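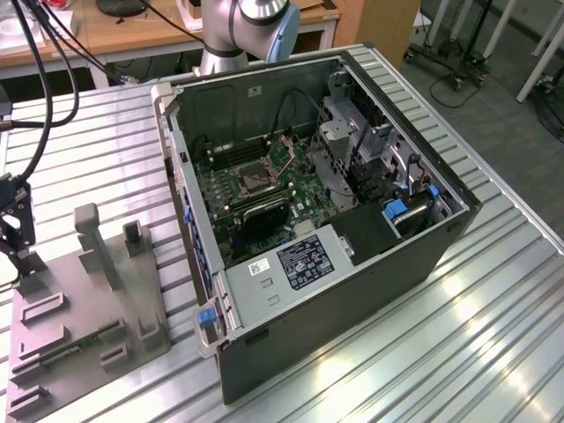 Home | Projects | Gallery | Meets | Join

Fajardo Robotics Club: The Computer Surgery Gallery

Jan 31, 2020 | 33 shares | 4 comments

Back in October the club voted on a project for the year. The choices were a robot that plays checkers, a robot that waters plants, and a robot that works on old desktop computers. We picked the one with the most ways to bend a pin.

The task goes by the name of Stalteo, after a long argument and a short vote. It covers memory, cards and the processor, all of them handled by gripper, with a printed fixture to hold the parts. A person can do the whole job over a sandwich. Our first scripted run had 1,326 lines of code behind it and got as far as saying hello to the table.

Memory and cards went to the Joler team, who like a part you can push on. The processor went to the Corko team, who had missed the meeting.

Scoring is simple. A clean run earns 100 points, and a dropped processor costs you all of them – plus the respect of the Joler team, which was never large.

The Corko team's part of the job: a CPU in the gripper's fingers, and a socket with its load plate up.

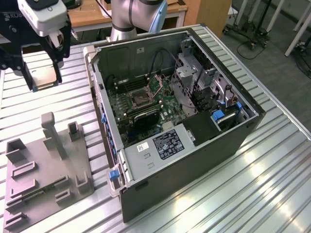
Marking the fixture as "finished" on the project page is brave, according to one reader who has printed a few. Make the slots a hair wider at the top, he writes, and let the part find its own way down.

We have passed this on to the fixture people, who are on their ninth "final" version and took it well enough.

Code and fixture files go up after the spring meet, once somebody has removed the comments about the Joler team.

Comments (3 more)

gearhead_mom: My kid now refuses to open a jar without a motion plan. Thanks for that.

slowservo: What do you do about the load plate? Ours closes fine by hand and never by robot.

tinbox: 1,326 lines! Our plant waterer has 33 and floods the room every time.

Previous gallery | Next gallery | Back to top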